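Small Appliances of the Third Floor: A Gallery

Welcome to the picture page. When we moved into the third floor there was a kettle, and the kettle was shared, and for a while that was enough. Then somebody wanted toast. What follows is a record of how a floor of 35 sensible adults came to own more countertop cooking equipment than most diners, with one picture so far and a few lines on each of the main characters. Tassanee Nilsuwan keeps the rest of the pictures on her phone and has promised them to me by April. She didn't say which April.

I should say that I don't cook. I heat things. My qualifications for writing this page are that I had the password to the site and that I was present for the fish.

The rules, for anyone new: wipe it if you spilled on it, unplug it if you were the last one, and please put your name on your lunch. Initials are not a name. We have two people with the same initials and they no longer share a shelf in the refrigerator. 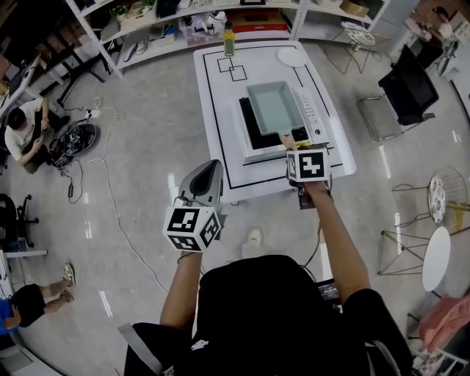 The toaster oven is the closest thing we have to a town square. It replaced a Hultden two-slice model that toasted one side of the bread and warned the other, and it was chosen after 22 emails, most of them from Sølve Nyberg, on the subject of whether an oven that small could be called an oven. It lives on the white table by the shelves, the glossy one with the black line running around the top, and the light-grey tray with the short handle goes with it. Return the tray after washing. It has been to Accounts twice and came home both times smelling of cheese. The round plate on the corner is for whatever you have made, and the potted plant on the shelving is not for your crumbs, however much you feel it would enjoy them.

The Travard sandwich press
Bought by Paweena Wongsuwan with her own money, a fact that comes up. Makes an excellent grilled cheese and a very flat bagel. The lid has to be held down with a dictionary, and we'd like the dictionary back too, whoever has it.

The rice cooker
Jaruwan Khunthong's, on permanent loan. It is the only appliance on the floor that has never broken, tripped a fuse or started an argument, and so there's very little to say about it. It plays a short tune when it's done. Some of us hum it in meetings.

The Alcantara waffle iron
Used once, at Halldóra Thygesen's birthday. We have since learned a good deal about batter and how far it travels. The iron is in the closet behind the printer paper — ask Halldóra, and ask nicely.

The microwave
Came with the building. The clock is 152 minutes fast and we've all learned to do the subtraction. Fish is no longer permitted. You know who you are, and so does everyone who had a coat hanging nearby.

The kettle
Still shared. Still going. Descale it now and then and it will probably outlast the lease.

If you have pictures of any of the above, especially the waffles, send them to me or leave a note on the refrigerator. Notes about the thermostat should go to Sølve.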